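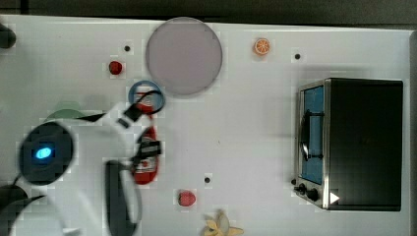

Home | Visits | Towns | Contact

Open day at the Brarska tile works
February 1, 2026, by Mei Kapoor

Brarska opens its tile works to the public once a year, and I went on the morning tour. Entry is free but you have to book. The works is a 15-minute walk from the bus station, uphill, and the sign at the gate is easy to miss.

Our guide was Kha Phan, who runs the glazing line. We started in the clay store, where 800 bags were stacked on pallets, then moved to the presses. Two were running. The noise makes it hard to hear the guide, so stand near the front. 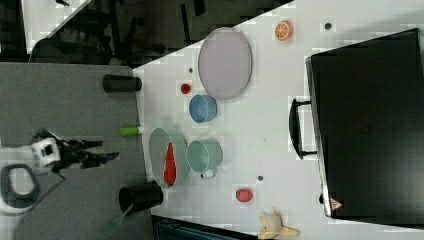 The drying room came next. Tiles stay there for two days before glazing. The big kiln, which the staff call Lò, takes 3,000 tiles at a load and was cooling down, so we could only look at the door and the control panel. A smaller kiln next to it is used for test colors.

Glazing was the best part. Hậu Trương showed us how a batch is checked against the sample board, and let a few people dip a tile.

The seconds shop is at the end of the tour. Plain white tiles are cheap, blues cost more, and they take cards. Coffee was in the canteen. Parking is limited to the lower lot.

The next tour is in April. Book through the front office.

Last updated: February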